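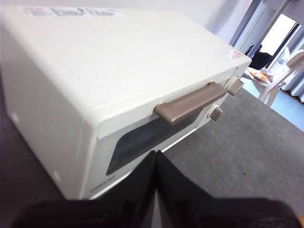 Re: [smallpress] Hardcover proofs and the spine width question

From: Virgilio Villanueva
To: smallpress list
Time: 4:12 pm

On the spine width, I can answer part of this, having just gone through it with the third Doltdale book. The original message is quoted below so people don't have to dig for it.

> I'm moving my backlist into hardcover and would like to do
> it before the fall. I have the paperback files already and
> the printer's template tool gives me a cover size, but the
> spine on my first proof is visibly off. The title sits too
> close to the front board. Is this a setting I missed or do
> I need a new cover file from my designer?
>
> Also, does anyone put the hardcover on the same page as the
> paperback, or do you treat it as a separate edition with its
> own description? And what are people charging?
>
> Last thing. My interior was set for cream paper. Does it
> matter if the hardcover is on white?

Taking these in order.

You need a new cover file. A paperback cover can't be stretched to fit a case, even when the trim size is the same. The boards are bigger than the pages, there is a hinge on each side of the spine, and the cover sheet wraps around the edges and gets glued down inside. If your designer kept the layers, it should be a short job. Mine charged me for an hour. If all you have is the flattened PDF, expect to pay more, because the background art has to be extended on all four sides.

The paper question affects your spine too. White and cream stock are not the same thickness at most printers. If you generated the template with cream selected and then ordered the proof on white, the spine will come out narrower than your artwork and the title will look as if it has slid over. I would check that before writing to anyone. I did exactly this with Zacharias, my second book, and blamed the printer for a week.

To the eye, white is fine for a reference book or anything with charts. For a novel I prefer cream, but I have never had a reader mention it.

Page count matters as well. If you have changed the front matter, even by adding an "also by" page, run the template again. Enton came out at 229 pages in paperback, and I added a map and a short note for the hardcover, which pushed it up to the next signature. The old template was no good after that.

On the listing, I have a separate ISBN for each format, and you will need that regardless. The description can be the same. I use the same text for all of them and let the store link the editions together. That usually happens within a few days if the title, subtitle and author name match exactly. When Preltach went up, I had left the subtitle off the hardcover, and it sat on its own page with no reviews until I fixed it. Support linked them after two emails.

For price, work backward from the print cost. I don't want to tell you a number, as your page count and discount will be different from mine. I set the hardcover so that I earn about the same per copy as on the paperback, or slightly more. It is not a big seller. Over the life of Preltach I have sold 813 paperbacks and 935 ebooks, and the hardcover is a small fraction of either. Most of those went to libraries and to people buying a gift in December. I would still do it, but I wouldn't pay for a new interior design to get there.

A few other things that cost me time:

The barcode box moves. The hardcover template puts it in a different spot from the paperback one, and on Zacharias it landed on top of the last line of the blurb.

Keep spine text well inside the guides. The wrap can drift a little from copy to copy. My first proof was centered and the second was not, from the same file.

Order a proof even if the online preview looks right. The preview won't show you how dark the cover prints. Enton has a night sky on the front and I had to lighten it twice.

Allow more time than for paperback. My last proof took 3 weeks to reach me, and that was in July, when things are supposed to be slow.

If you post the page count and trim size I can compare your spine width with mine. I have the templates for all of the books saved, both paper types.

Virgilio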